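4.2 Where guests choose to sleep, and why

We asked all 133 respondents to name the area they booked first and the area they would book again. The two answers matched less often than we expected. Old Arnthorpe was the first pick for most visitors on a stay of 2 nights, mainly for the station and the late food. On longer stays it dropped off fast. Noise, stairs, no lift, small rooms. Several wrote the word "stairs" and nothing else.

Weravton did the oposite. Few people had heard of it before they searched, and the ones who ended up there mostly got there on price. But they said they'd go back. Quiet after ten at night, tram stop close by, a bakery open early. Noguchi and Tichý report much the same for second-ring districts in their earlier work, though their sample was business travel only and ours is leisure.

Listing text matters here. Hosts in Weravton tend to write "near the center", hosts in Arnthorpe write "in the heart of". Guests read both as the same thing - see the coding notes in section 3. Slanina (personal communication) thinks the map pin does more than the wording does. We did not test that.
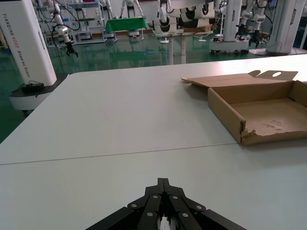 Figure 4. Table and open box.

Price next. We set a ceiling of 300 per night in the search task, taxes in, breakfast out. Under that ceiling 58 respondents still picked the cheapest room shown to them, whatever the area. The rest traded up, usually for a private bathroom, sometimes for a later checkout. A river view came up in the interviews much more than it did in the bookings. Talk is cheap, views are not.

Hotel Sokol is a special case and we kept it out of the area averages. It sits right on the line between the two districts and its guests named both, sometimes in the same answer. Somboon coded these by hand, Hoarau checked them, and where they disagreed the answer went to "unclear".

One more thing on timing. Respondents who booked before May had more choice in both areas and were less bothered by location afterwards. Late bookers complained about location more, even when they had stayed on the same street. Could be stress, could be that the better rooms were gone by then. The Skaronetti booking logs would help settle it but we only recieved them in part, so we leave this for section 5.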